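About Trolmont

Print this page | E-mail this page to a friend

A good clean kitchen, and the people who look after it
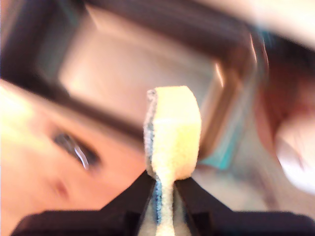
Trolmont began at a kitchen sink, and if you spend any time with us you will find that most of our conversations still end up there sooner or later. Our founder, Mehwish Swati, had been cleaning other people's homes for six years before she ever printed a business card, and she used to say that she could learn more about a household from the dish drainer than from the front room. We have grown a good deal since those days, but we still teach every new member of the team to begin with the plainest thing in the bucket, the yellow sponge with the thin blue-grey scouring layer on one side. The soft foam is for glasses, counters and anything with a shine to it, and the rougher side is for the pan that somebody meant to soak and didn't. Give the foam a firm pinch and it goes narrow at the waist and bulges out just above your fingers, and that bit of give is what lets you get down into the corners of a baking dish or the neck of a jar. We have tried a great many cleverer things over the years, and there is a whole shelf of them in our supply room, but we keep coming back to the sponge.

How we got started

Mehwish took on her first regular customers in a September, when the schools had gone back and every family on her street seemed to look up and notice the state of the oven. She worked alone that fall, with her supplies in the back of a small car and her appointments written on a calendar from the hardware store. By the following spring she had more work than she could manage, and she asked her old neighbor Hina Virk to come in with her for a few mornings a week. Hina had run a school lunchroom and had very firm opinions about grease. Those few mornings turned into a full week before either of them had really talked it over, and the two of them have been business partners ever since.

Today we are a team of 10, and we look after some 400 homes over the course of a year. A few of those are big once-a-year cleanings before a holiday or a move, but most are people we see regularly and have come to know well - we have watched their babies grow into teenagers who can, when pressed, load a dishwasher.

What we do

Kitchens are our first love, and they are still the larger part of our work. A standard visit covers the sink and faucet, the counters, the stovetop, the outsides of the cabinets, the table and the floor. We will also wash whatever dishes are waiting when we arrive. Some of our customers feel they ought to do the dishes before we come, and we would like to say once and for all that there is no need!

Our longer visit, the one we call the Brolta, takes in the oven, the refrigerator and the pantry shelves as well. (Brolta was the name of Mehwish's grandmother's house, where the cupboards were emptied and wiped down twice a year and all the children were expected to help.) Please allow us most of a morning for it, and please leave us a clear spot on the table where we can set things down as they come out of the cupboards.

We also do bathrooms, laundry rooms and general tidying, and Cristóbal Bustos is the person to ask for if you have a garage or a basement that has gotten away from you. He is very patient with boxes, and he won't throw out a thing without asking you first.

How we like to work

We bring our own supplies unless you would like us to use yours. Each home gets a fresh sponge for the dishes and a separate one for the stove, and neither of them goes on to the next house. Cloths are washed at our own place every evening. We use a mild dish soap, baking soda and white vinegar for nearly everything, and we will ask before we bring anything stronger into your kitchen. If you have a stone counter or an old cast iron pan, do mention it when you call, and we will make a note on your card so that you don't have to tell us again.

We try to send you the same person each time. It takes a visit or two to learn where the big bowls go and which drawer sticks, and we know how tiresome it is to explain it all over again.

Who you will talk to

Maham Sandhu answers the telephone from 8 in the morning and keeps the schedule straight. Zubaida Ghauri trains our new cleaners and goes along on first visits, so hers is very likely the first face you will meet at your door. Hina still takes the Brolta visits herself when her knees allow. Mehwish does the estimates, and she will happily have a cup of tea if you are making one.

If you would like us to come and take a look at your kitchen, call the office or drop us a note through the contact page. Estimates are free, and you don't need to tidy up for them.

Contact us | Copyright Trolmont Home Cleaning. All rights reserved. | Back to top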